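Screening wrist-camera stills for glare and blur before labelling

This page covers the screening step in the Drardale method, where wrist-camera stills are sorted by how usable they are before anyone draws labels on them. It assumes you have already exported stills from your recordings and have the Drardale scripts installed. If you haven't, do the export tutorial first.
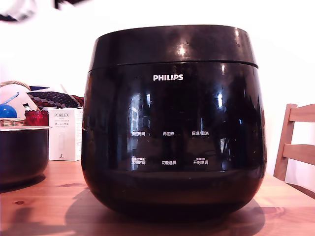
Last modified in March by Bence Bognár

You need a folder of stills, a screen with a neutral colour setting, and a spreadsheet with one row per still. The Gilutcombe set we use in this tutorial has 962 stills, all taken indoors in daylight. Work in batches of 100. Longer batches make people drift in how they score.

Step 1. Score the background

Look at the largest plain surface behind the objects, usually a wall. If it has gone to near white but the edges of the objects in front can still be traced, enter 1. If the white has eaten into an object's edge, enter 2. Otherwise enter 0. A white wall behind a black appliance nearly always scores 0 or 1, so don't spend long on those. Pale objects near a bright wall take more care.

Step 2. Score reflections on the target

Glossy dark surfaces are the main trouble. A window reflected in the front of a rice cooker gives strong vertical edges that have nothing to do with the shape of the cooker, and the Michalík contour tool will happily follow them. Zoom in to the outline of the target and ignore everything inside it. Then do the reverse, and check whether printed text on the target can be read. Enter the two scores in separate columns.

Brand lettering is not a good test for the text column. It is larger than the rest and survives almost anything. Use the smallest lettering you expect the labeller to transcribe. On a control panel, that means the little characters over the main labels.
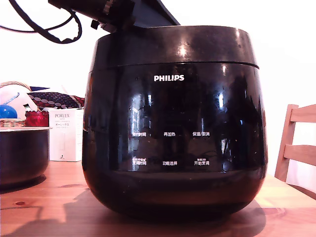
Arm at the lid. The arm and the cooker are both dark, so trace the join by hand.

Step 3. Mark contact stills

Set the contact flag to "possible" wherever the arm or gripper meets the target in the still. Do not set it to "yes" from a single still. That value comes from the force log, which is merged later. Black on black is slow to outline, and the automatic mask tends to join the two into one region. Put these stills in the manual queue and leave the mask field blank.

Shadows go in their own column. The shadow of a cooker and an arm together can cover a good part of a tabletop, and the older Ludska masks treated shadow as object. If you are importing Ludska masks, delete the tabletop class and redo it.

Step 4. Score blur

Blur is scored for the background and for the gripper separately. In a wrist view the gripper travels with the camera, so the fingers can be crisp while the room is smeared. A single blur value for the whole still throws away that difference, and our first round of scoring had to be redone for this reason.

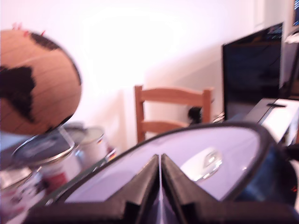

Gripper close to the lens, with blur on the globe, tin and chair.

For the background, pick two objects at different distances and score the worse one. Thin features such as pins on a globe or the slats of a chair back are useful to look at. Reflections on the gripper itself are not scored. Draw the gripper mask to its outer edge and include any shiny panel inside it.

Step 5. Check agreement

Have a second person score 16 stills from each batch without seeing your values. Run the compare script on both sheets. Scores one step apart are accepted. Anything two steps apart goes to a third person, whose score is final.

Known problems

The script reads an empty cell as 0. Enter a dash if you have skipped a still.

Colour casts are not recorded at present. Stills with a pink or purple cast can be scored as normal, but add "cast" in the notes column so they can be found again.

Next: merging the force log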